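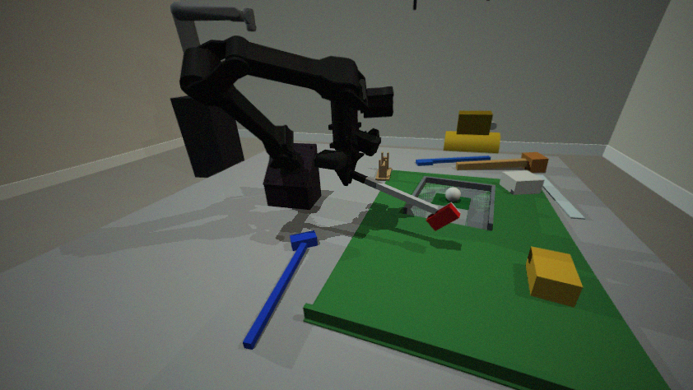

Darkarix Cast Iron Braiser, 14-inch

Item 3552

A wide, low pan for short ribs, greens, cornbread and anything else that starts on the burner and finishes in the oven. The sides slope out a little, so a spoon gets into the corners. The lid is heavy and sits flat.

Seasoned twice with flaxseed oil at the Bilyk foundry. Expect the color to be uneven for the first month or so - it darkens with use.

Details
Cooking surface: 14 inches
Handles: two, cast in one piece with the pan
Burners: gas, electric, induction
Oven: yes, with or without lid
Dishwasher: no

Care
Wash by hand in hot water. Dry on a low burner and wipe with a thin coat of oil. Tomato sauce is fine once the seasoning has built up, but don't store it in the pan.

Price: $85, lid included. The Sira trivet is sold separately.

Restaurants and cooking schools can order through the Trastness trade desk. Trade orders over $1000 ship free.

The 12-inch size is out of stock and is due back in July.

Page updated 2018-12-26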